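Shipping glazed pots without losing the handles

I fire a small electric kiln in a rented unit in Vostden, and between the spring market and the end of June I shipped 115 parcels. Two arrived broken. The year before it was closer to one in ten, so I went back through my notes and tried to work out which changes made the difference.

The first was box strength. Most single-wall boxes sold for general mailing are fine for one light piece and poor for anything heavier. Edge crush is the number to look at, and it's usually printed in a circle on the bottom flap. I now use single-wall up to four pounds packed weight and double-wall past that. Reused boxes are fine if the corners are still sharp and the panels have no creases. A creased panel has already lost a good part of its stacking strength, and tape doesn't give it back.

The second was clearance. I used to leave an inch on each side. I now leave two, and on the bottom I leave a bit more. Carriers stack and slide parcels, but the damage I see comes from drops, mostly onto a lower corner. An inch of paper compresses to almost nothing under a two-pound teapot.

Wrapping comes in two layers. The inner layer is plain newsprint, one sheet, to keep the plastic off the glaze. Matte glazes in particular pick up a faint print from bubble wrap if the parcel sits in a hot truck. The outer layer is bubble, bubbles facing in, wrapped until the piece doesn't give when squeezed by hand. Small bubble works for cups and bowls. Large bubble is for filling space and does a poor job of holding a shape. 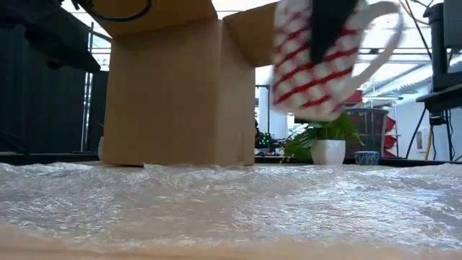
Navaratnam wrote in after my last post to say that handles should be packed before anything else, with a twist of newsprint pushed through the opening until it fills the gap, and only then the body wrapped over the top. Otherwise the wrap pulls tight across the handle and the load goes straight into the two joints.

I tested this on seconds. Drop height was waist level onto concrete, same box size, same fill. The unfilled handles cracked at the lower joint more often than anywhere else. The filled ones mostly survived, and where they failed it was the rim that went. I changed my routine the same week. It adds under a minute per piece.

Void fill is where I spent too much money. I bought a case of starch peanuts from Brirkura and they settled in transit, so pieces migrated to the wall of the box. Crumpled kraft paper holds position better. A roll from Brirkell lasts me 50 parcels or so, depending on size, and it stores flat against the wall of the unit.

Tape: H pattern top and bottom, two-inch width, pressed down with the side of the hand. Water-activated tape is better - it bonds to the board itself - but it needs a dispenser and a wet sponge, and I'm not at the volume to bother.

Last, shake the sealed box next to your ear. If anything moves, open it and add paper. I still have to reopen a parcel every week or two.

Next post will be about shelf wash.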